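Raltance Says Its New Crates Will Cut Shipping Waste. The Numbers Are Thin.

August 29, 2019

Raltance, the packaging supplier, says stores that switch to its returnable crates will throw out 26 percent less cardboard. It has not said how it got that figure.

The company tested the crates in June at two grocery stores, both run by Fonseca. Two stores is a small test, and one month is a short one. Neither store tracked how many crates came back broken or went missing.

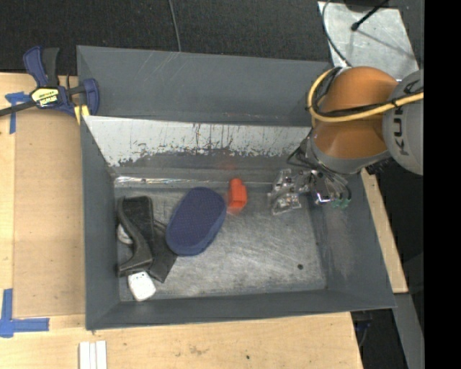 Ermelinda Paiva, who runs a corner market and was offered the same deal, turned it down. "They want $300 up front and I still have to find a place to stack the things," she said. "My cardboard gets picked up for free."

Raltance spokesman Aurel Ene said full results would be shared "when the time is right." Asked whether the 26 percent counted the fuel used to truck empty crates back for washing, he said he would have to check.

He had not called back by press time. Fonseca plans to add the crates at three more stores anyway.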